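Project report: Review of the Lundgren hand-held gripper kit
Student: Belmiro Peixoto
Course: Applied Automation, second year

1. Purpose of the project

My task was to review a gripper kit which our department is thinking to buy for the course in robot teaching. The kit is sold by Lundgren and is meant for schools and small workshops. It consists of a gripper that a person holds in the hand, a mounting arm with a camera, and a program called Ikonia, which stores the recordings and prepares them for training. The person does a task with the gripper, for example picking up a cup, and the recording is later used to teach a robot arm the same movement.

The department had three questions. Is the kit strong enough for students? Can a beginner make usable recordings after a short lesson? Is the support of the seller good enough for a school? I have tried to answer these from my own use and not from the brochure, although I mention the brochure when it promised something that I could test.

2. The offer

There are two versions. The basic version has one gripper, one camera and a licence of Ikonia for one computer. The larger version, named Tituvari, adds a second gripper and a box of spare parts. We borrowed the basic version. The seller gave us a loan period of 14 days and I could keep the kit in our laboratory in Felness during that time. I did not compare prices, as my supervisor receives the quotation directly.

The printed guide is short and mostly clear. The pages about assembly have good drawings. The pages about the program are weaker, and some buttons have other names on the screen than in the guide. I lost one evening because the guide says "close session" and the program says "finish set", and I was afraid that one of them would delete my work. They mean the same thing.

3. Method

I made my recordings at a table in the laboratory. First I did simple tasks alone: moving a block from left to right, putting a spoon in a cup, and folding a small cloth once. Afterwards I asked 9 students from the first year to do the block task. Each of them received the same short lesson from me, and I wrote down their comments on paper.

In total we made 109 recordings. A recording was accepted when Ikonia could follow the position of the gripper from the start to the end, and when the block was visible at the moment of closing. I checked this by looking at every recording myself. It was slow work, but I did not want to trust only the green mark in the program.

Between the sessions I also looked at the condition of the parts. The guide recommends a check of the fingers, the pads and the screws, with the gripper fully open.

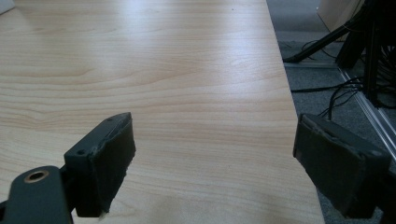
The pads are the part of the kit I have most to say about. They are the surfaces which touch the object, so the quality of the grip depends on them more than on any other part. The brochure calls them long-life pads. I would not use this word. With the fingers open over the bare table, both pads show wear: the left one is somewhat frayed along its edges, and the right one is rough and peeling along the top. There is also a small whitish piece that sticks out below the base of the left finger. The fingers themselves gave me no trouble. I found no cracks in them when I examined them under a lamp, and the screws did not become loose during the loan.

A worn pad is not a big problem for a hard block. For the cloth it was different. The rough edge caught the cloth, and two times the cloth came up together with the finger after I had opened it. A recording with this mistake teaches the wrong thing, so I removed both. In my opinion the pads should be treated as a consumable, and spare pads should be included also in the basic version. Now they are only in the Tituvari box, or they must be ordered separately.

4. Light and the surface of the table

This point is not in the guide, and I think it should be. Our table has a light wooden top, and the lamps of the laboratory make a broad reflection on it. Where the reflection is strong, the grain of the wood disappears in the picture. The program needs small details in the picture to know how the camera is moving, and a white area gives it very little. In several recordings the position jumped when the gripper moved across the bright part.

I tried three solutions. Switching off half of the lamps helped, but then the other students in the room complained. Turning the table helped a little. The best result came from a matt cloth with a printed pattern, which I fixed to the table with tape. After this I had no more jumps in the block task. Lundgren could put such a cloth in the kit for very little money.

5. Comfort and learning time

Most of the first-year students liked the gripper. They understood quickly how to close and open it, and no student needed a second lesson. The difficult part was to move slowly. A common mistake was to approach the block very fast and then wait above it, which makes the recording longer without adding anything useful.

Two students with small hands said that the handle was tiring. I noticed the same thing after a long session, mostly in the thumb. I would advise a pause after every set. The guide says that the gripper is suitable for all users, and here I do not agree completely.

6. Support

I wrote to the support of Lundgren two times. The first question was about the names of the buttons, and I received a polite answer the next morning. The second question was about the pads. I asked how many times the gripper can be closed before they must be changed. The answer was 2000 closings under normal use. I could not test this number, as the kit had been used by other customers before us and there was no record of when the pads were last changed. I asked for this record, but they did not have it.

7. Recommendation

I recommend to buy the kit, in the Tituvari version. The spare pads alone make the difference for a class where many students share one gripper, and with the second gripper two groups can work at the same time. Before the first lesson in October, the department should prepare a patterned cloth for the table and a sheet with the correct names of the buttons. A small notebook should stay in the case, where each group writes how many recordings it made and when the pads were changed.

8. Limits of this report

I tested only one kit, in one room, and I did not train a robot arm with the recordings. The arm of our department was in use by another group during the loan. I can therefore say if a recording was clean by my rules, but not if a robot would learn well from it. A student who continues this work should begin with the block task, where we have the largest number of accepted recordings. The files are on the laboratory computer, in the folder with my surname.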